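Wevitz Opens Its Plant Table to the Neighborhood This July

By Ayuba Bonsu, Wevitz
July

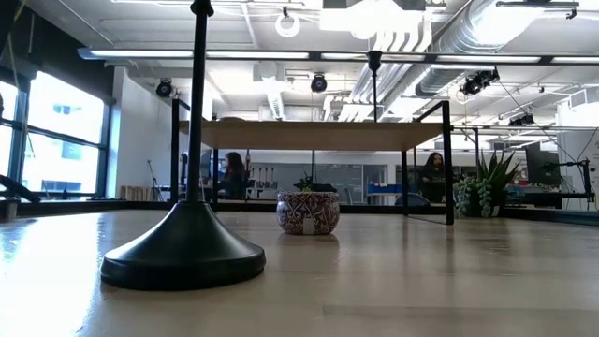

A table for plants, right in the office

Hi everyone! I usually write these releases about desk lamps and shelving, so forgive me if I get a little carried away, but this one is about plants and I have been waiting months to send it out.

Starting in July, we're opening up our front workroom every Tuesday so people can come in, look over the small potted plants we keep on the long wooden table, and take one home. We're calling the program Niris. It began as a swap between 6 of us who had too many cuttings and not enough windowsills, and it grew (sorry) from there.

The little round pot with the maroon and white pattern is my favorite, and I've been told I'm not allowed to keep it. The succulents are for people who travel, or forget, or both. There's a spiky one that looks a lot like an aloe, and it shares its spot with a trailing one whose strands look like pale green beads. I could stare at that thing all through a budget call, and I have.

The raised platform on the black metal frame is ours too. It's part of the Tse line, and we like having a second level so the table doesn't turn into a jungle by August. People who visit keep asking about it, so yes, you can order one, and yes, it comes in 2 heights.

"I wanted it to feel like borrowing sugar from next door," says Abla Bitar, who runs the program and waters everything on Mondays. "Come in, pick a plant, ask me anything. If it gets sick, bring it back and we'll have a look."

So far we've given away 356 plants, mostly to folks on our own block, and we'd love to get to 1,000 by the end of the year. Abla thinks we'll make it. I think we'll need more pots!

Doors open at 4 p.m. and we wrap up at 7. It's a working office, so you'll probably see people at their desks while you browse. Say hi anyway. Plants are free, one per household, and if you have spare pots at home please bring them along.

Press questions can come to me, Ayuba, through the Wevitz front desk.

Sign up for our newsletter to hear about new Niris dates. You can unsubscribe at any time.

© Wevitz. All rights reserved. Contact | Back to top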